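Getting Soccer Uniforms Clean (and Keeping Them That Way)
June, by the Balham Sidelines blog
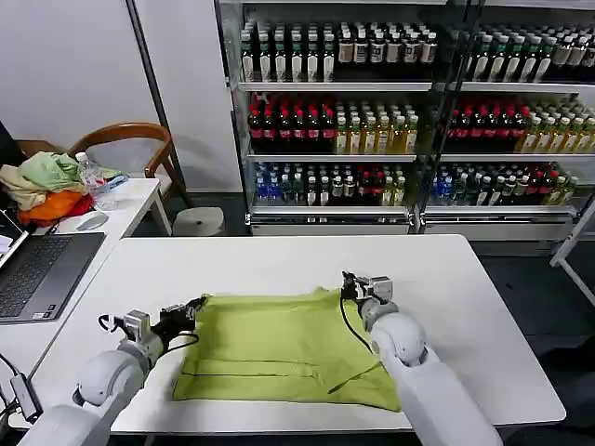 Soak it cold and leave it alone, was the advice one reader sent in after my last post about grass stains, and I have to say I fought it for a long time. I'm a scrubber by nature! I see a green knee and I want to go at it with a brush. But scrubbing a damp grass stain on polyester mostly pushes it around, and I have a pair of white shorts that will never be white again.

So now I do it this way. Shorts, socks and jersey get turned inside out as soon as we're home (the socks are the worst job, do them first) and go into a bucket of cold water with a good squirt of liquid detergent. I give them 20 minutes if it was a dry field and overnight if it was a mud bath. Grass gets a dab of white vinegar before the soak. Mud is different - let it dry all the way, take it outside, bang it against the fence, and only then get it wet.

Then there's the smell. Regular detergent never quite got the goalkeeper shirt right, and that shirt could clear a minivan. I tried a sports wash called Wondero, which was fine and smelled like a dentist's office, and then I went back to half a cup of baking soda in the drum, which costs next to nothing. Skip the fabric softener on anything stretchy. It leaves a coating, the sweat sits in it, and you're worse off than when you started.

Wash cold, gentle cycle, and don't cram the machine. I turn anything with a printed number inside out and I do not put it in the dryer, ever. We lost half of a number 7 that way, right before the Kashindye tournament, and I spent the evening with an iron and a sheet of parchment paper trying to stick it back down. It held for one game. If you have to try it, use medium heat with no steam, press straight down, and don't slide the iron.

For drying, I lay the jerseys flat on a towel. Hangers leave those little shoulder bumps, and heavy wet socks on a line stretch out until they'd fit a horse.

Shin guards! Please wash your shin guards. Mine (well, my son's) go in the sink with dish soap and an old toothbrush, and then they stand up against the wall with a fan on them. Same for goalie gloves, except I use lukewarm water and squeeze them gently from the fingertips down. Never wring them. The foam tears and a new pair isn't cheap.

Cleats get stuffed with newspaper, and I change the paper once before bed. Take the insoles out first. I keep a butter knife in the garage just for the clods between the studs, and everybody in the house knows it is not to go back in the kitchen drawer.

One more thing on the bag itself. Ours is a Jarnanex duffel with a separate shoe pocket, and I still found a banana in it in the spring. Empty it every single time, shake it out over the grass, and leave it unzipped overnight.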